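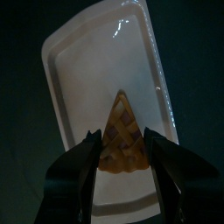

Does having robots in the building mean fewer people on the rota? At Kellbridge it meant the same people doing different jobs, at least so far.

I've been meaning to write this since November, when my shifts on the packing side changed for good. I used to plate and tray for most of the day, pies mainly, and my wrists knew all about it by teatime. Now I mind the arms. I set out the trays, watch the grip, nudge the settings when a slice goes down crooked, and write it all in the log (so much writing!). Getting hold of a wedge of lattice pie by its two long sides sounds like nothing until you've spent a morning on it. 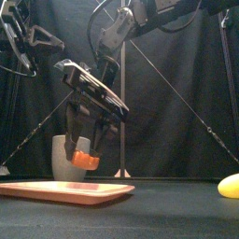 Page 2 of 3

Na-rae Yook trained me up, and she's far more patient than I would be. She reckons the slow bit is the lifting and putting down, and after 298 goes in my own logbook I agree with her. My hands don't ache any more but my head does, which I didn't expect, and I do miss the chatter down the line. You can't really natter when you're watching two fingers close on something small.

Pay went up by 65 pence an hour for those of us who did the course. Not everyone wanted to, and a couple of the older hands moved over to Drelto, the dispatch side, and seem happy enough. I'd like the next course to be a bit longer, mind, as I still have to shout for Na-rae whenever the software updates itself. More on that when I've had my review.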